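Search this forum
Posted in Textbooks, March, by Gijs Boersma

Which maths book for adults who hated school? I've taught from Verstraete for years, but it now runs to 797 pages.
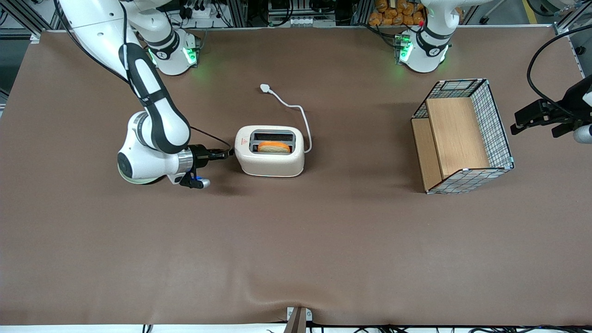
tallyman: Graneo. Short chapters, money first. The unit pricing one starts with kitchen goods, so a white toaster like that gets costed per slice over its life. My 20 students managed it. 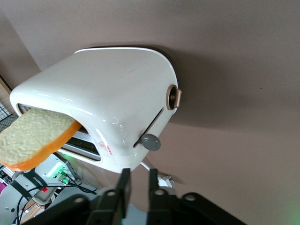
pel_r: Disagree. Graneo rushes percentages — page 152 and it's done. I'd stay with Verstraete and skip half.

Gijs Boersma: Skipping is what I do now. I'll order one Graneo and see.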